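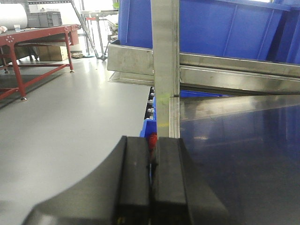
Our study of grasp recovery asks a narrow question: when a first attempt at a pick fails, should the arm repeat the same approach or withdraw and plan again? Lesia Moroz and I ran 543 attempts at the Honwood site over the month of June, with the policy trained only on wrist views. Shelving proved to be the difficult part. A stainless-steel upright directly beyond the fingertips, with blue bins to either side of it, leaves the planner few approach angles, and a glossy blue surface, likely a bin front or panel, that reflects the rail can disturb the depth estimate. Attempts of this type were therefore scored separately from those made at open tables.

Of the full set, 156 attempts failed on the first approach. Replanning from a withdrawn pose recovered over 40 percent of them – a better figure than simple repetition gave, although the margin was smaller near uprights than we had expected. Marlies Egger has suggested that the withdrawal distance was too short in those cases. I am inclined to agree, and we have since changed it from a fixed value to one that depends on the nearest obstacle.

The next round will use 300 attempts at Gorkeck, where the shelves are deeper. Siham Tarawneh is preparing the scoring sheet, and the failure labels will be kept the same so that the two sets can be compared.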